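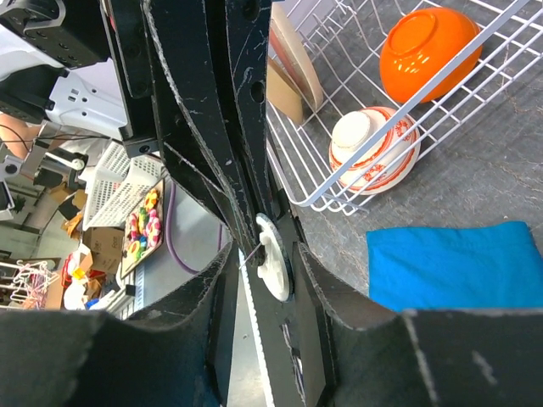
Reviewed by Sofia Makris | 2025-10-07 | Filed under: Small Lab Equipment

We bought the Dravow gripper kit in February after a lot of back and forth over the budget, and I'm so glad we did! Our bench does kitchen work (bowls, plates, dish racks), so I wanted wide fingers that could get down between wires.

What I love most is how easy it is to get at everything. The rail and pulley sit right there between the fingers, so checking them takes a glance - no covers to pry off. A finger swap took me 10 minutes the first time and I'm faster now. Ours are scuffed and scratched all over, and I still haven't opened the spare set.

Now the money part. Order the spare pads with the kit, as Veveck charges shipping per parcel and it adds up fast. My colleague Lefteris Tzanetos put 10 percent of our budget aside for cables and brackets, and we spent almost all of it. I'd go higher next time. Delivery took 23 days.
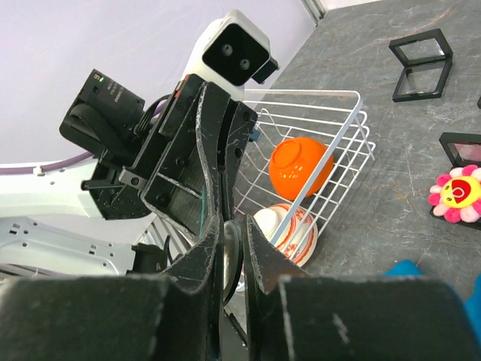
Fingers open over the basket, orange bowl upside down inside.

Plan for the dishes too. A glossy bowl and a patterned one are very different jobs for a camera, and a mixed set from the thrift store costs next to nothing.

My one gripe is the manual, which skips the cable routing completely. Okasov's is much better there, but their kit was well over what we had.

Rating: 5 stars, and we're pricing a second one for spring.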